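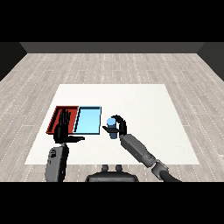

A white tabletop on a pale plank floor, in a computer-rendered room.

25 October is a day I've had ringed on the kitchen calendar for ages, so let me get straight to it: Rumico is opening a second floor showroom in Fultier this November, and I'd love you to come and walk all over it!

I started Rumico with 2 sample boards and a borrowed van, selling reclaimed and limewashed flooring to anyone who'd let me through the door. People kept asking the same thing, which was whether they could see the boards laid properly, in a decent-sized room, before handing over their money. Fair enough. A sample the size of a chopping board tells you very little (I've got it wrong in my own hallway, twice). So we've taken the old seed merchant's on the market square and laid it wall to wall.

There are 700 square metres of it, split into bays, with 90 finishes down on the floor where you can get your shoes off and have a proper feel. The pale ones are at the front, as they're what most of you ask for at the moment. The smoked and dark oiled boards are through the arch at the back, next to the kettle. Bring a cushion or a curtain or a tin of your wall paint and hold it up against whatever you like. We've got daylight along one side and ordinary household bulbs along the other, so you can see how a colour behaves in the evening too.

I'm really chuffed to say that Ševčík, the family sawmill we've bought from since the beginning, is giving us a whole range of wide ash boards that we'll be the first to stock. They come unfinished or with a soft white oil, and they're lovely underfoot. Grunero, who make our underlay, will be in on the opening weekend to talk about noise, draughts and heating pipes. If you live in an upstairs flat, do have a chat with them before you choose anything.

We're also giving away a full room of flooring, fitted. To enter, fill in a card at the desk and tell us which room you'd do and why. The fitting has to be within our normal delivery area and the old floor needs to be up before we arrive, sorry!

The first showroom stays exactly where it is, same hours, same phone number. Samples are still free by post, and any orders you've already placed won't be affected by the move of stock.

Doors open at nine on the first Saturday in November. There's parking behind the square and a ramp at the side entrance. Press are welcome the afternoon before, just drop a line to the Rumico press desk and I'll make sure there's cake.

1443 shares
2 comments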